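Mary Bennet Deserved the Last Chapter

I have read Pride and Prejudice more times than I can defend, and every single time I get to the Netherfield ball I want to climb into the book and sit next to Mary. You know the moment. She's at the piano, she's giving it everything, and her father stops her in front of the whole room with "You have delighted us long enough." People quote that line on mugs! I read it at thirteen and felt my ears go hot.

Mary is the middle sister of five, the plain one, the one who copies out extracts from big books and brings them up at the wrong time. Jane gets goodness, Lizzy gets jokes, Lydia gets into trouble and Kitty gets to cough. Mary works. She practices and reads and tries so hard to have something of her own in a house where all the good parts were handed out before she sat down, and I love her for it.

My friend Stella Urio thinks I'm being too kind. Her argument is that Mary is a show-off who never listens, and fine, yes, she moralizes at Lizzy right after Lydia runs away, which is terrible timing. But she's a teenager (probably, Austen never gives her age) and she has read a lot of sermons. What else was she going to reach for?

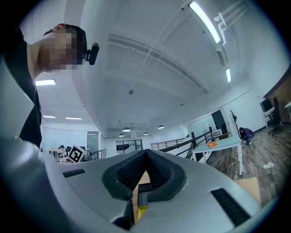 Leaning in for a closer look.

And then there's Mr. Collins. There's a line, so quick you can miss it, saying Mary might have been prevailed upon to accept him, that she rated his abilities much higher than any of the others did. A whole other novel is hiding in there! Two people who adore long sentences, reading aloud to each other in Kent forever. I would have bought it in hardcover.

What she gets in the end is a few lines. Her sisters leave, she has to go out more, and she's no longer compared to anyone prettier. Austen lets her moralize over every morning visit, and I picture her thrilled about it, pouring tea and holding forth with no one lifting her off the piano bench.

I'm rereading it again in August, and Stella has promised to give Mary one more chance. I'm holding her to it.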